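Progress report to Foltetel, belt-picking software
Period: January to date
Prepared by: Şengül Türkmen, software lead, Herkbridge
For: Jocelyn Tolentino, program office
Submitted Aug 9, 2020

Jocelyn, you asked for a shorter report than the last one, with fewer acronyms. I have managed the acronyms. The work since January has been on getting a small black flanged part off a conveyor using Güneş, our grasp planner, and Wanberg, the control layer under it that I did not name and would not have named that.

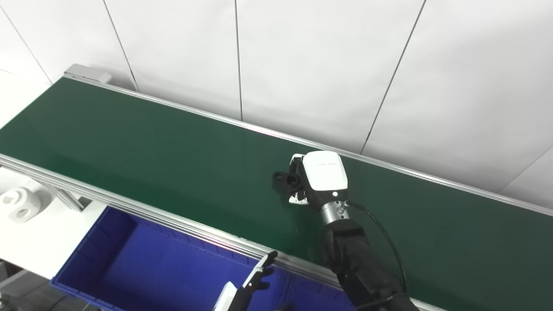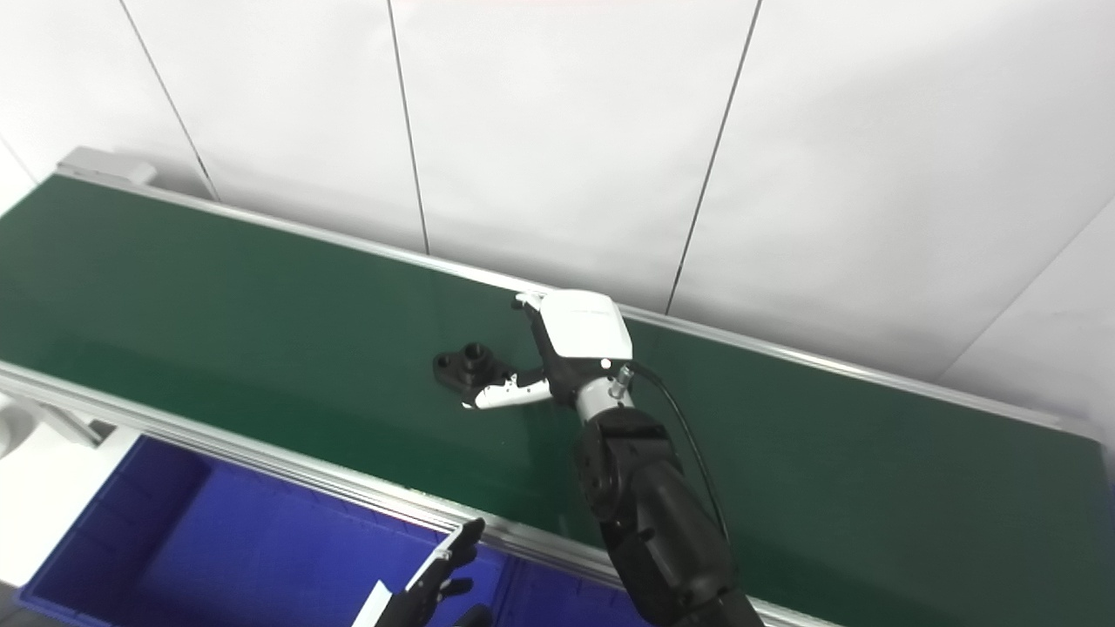
Status against the work plan

Perception is done, in the sense that we have stopped changing it every week. The part detector finds the part on the belt and gives a position and a heading to the planner. Heading was the hard half. The part is black with little texture, and from some angles the flange and the boss blend into one dark lump that the old detector was happy to report as facing any way you liked. It would then change its mind on the next update, and the wrist would start to turn, stop, and turn back, like someone looking for their keys.

We fixed this in two steps. The detector now returns several candidate headings with a score for each, and a small tracker holds on to the best one until the evidence against it is strong. The tracker is a dull piece of code and has done more for us than the network retraining that took up most of the spring. I would ask you to remember this when you see the compute line in the budget.

Reflections off the belt are the remaining perception problem. The surface has a slight sheen, and under certain lighting the depth readings near the far rail come back too low, so the software believes the belt has a dip in it. Our present cure is to tell the software that the belt is flat. Purists on the team object to this. The belt, however, is flat.

Grasp planning

Güneş picks a wrist pose and a finger spread for each part, then checks both against the rails. The rail check was added after the planner showed a strong liking for grasps that would have been excellent if the near rail were made of air. The rail geometry had been in the model all along, but in millimeters, while the planner was reading meters, so as far as it knew the near rail was very large and very far away. This is now covered by a unit test. It is a one-line test and took an afternoon to argue about.

We ran 563 logged attempts on the current release. I am not putting a success rate in this report, for a reason you may find irritating: we changed the definition of success partway through. The early runs counted a grasp as good if the fingers closed and the motor current went up. The later runs also require the part to stay in the hand while it is carried over to the bin. Mixing the two would give a handsome number and a false one. The logs are being relabeled under the stricter rule, and the figure will come in the next report whether or not I like it.

What I can say is how the misses sort out. The biggest group is late finger contact, where one finger touches the part before the other and nudges it along the belt. The planner then closes on the place where the part used to be, with great confidence. Next comes bad heading, much reduced. After that is a group the team has filed as "other," which I have asked them to stop doing.

Control

Wanberg now replans the final approach while the arm is moving. Before this, the arm took one look, committed, and went, and any small shift in the part was ignored as a matter of principle. The replanning loop runs well on the right arm. The left arm still uses the old behavior, and most of our tests keep it out of the way near the bin, where it can do the least harm. Moving it over to the new loop is the main item for the next period.

Contact handling is partly done. When one finger touches early, the controller can pause that finger and let the other catch up. It works in simulation every time, a fact I report with the weight it deserves. On hardware the contact signal is noisy, and the threshold that catches a real touch also catches the wrist cable tugging during a fast turn. We have 2 fixes under test. One filters the signal according to wrist speed. The other makes the turn slower. The second is winning, and there is some hurt pride over it.

Tooling

The replay tool you funded is in daily use. It lines up the camera view, the planner's choice and the joint commands on one time axis, so that when a grasp goes wrong we can find the first thing that went wrong instead of the loudest. It has cut down on meetings, though not to the level promised in the proposal.

It also caught a clock error of 9 milliseconds between the cameras and the arm, which had been quietly pulling every estimate to one side. Several months of careful tuning turn out to have been tuning around that. We have removed the error and are now removing the tuning, which is slower - each adjustment was made by somebody who had a good reason and wrote it down nowhere.

Changes from the plan

Two-part picking, where parts lie touching each other, has been moved back. The detector can separate them, but the planner treats the neighbor as an obstacle and politely declines to do anything. I would sooner finish the single part properly.

We also dropped the web dashboard. It had one regular user, and he has been given access to the logs.

Next period

Left arm onto the replanning loop. Relabeling finished and a success rate under the stricter definition. A choice between the two contact fixes, made on data. After that, a run of 1,000 attempts on one frozen release, with no edits allowed in the middle, including small ones, including mine.

Needed from Foltetel

Please confirm that the relabeled figure can replace the one in the original milestone, which used the loose definition. I would also like permission to move the unspent dashboard money to bench time. The form for this asks me to describe the benefit to dashboard users, and I have left that box blank until I hear from you.

Şengül Türkmen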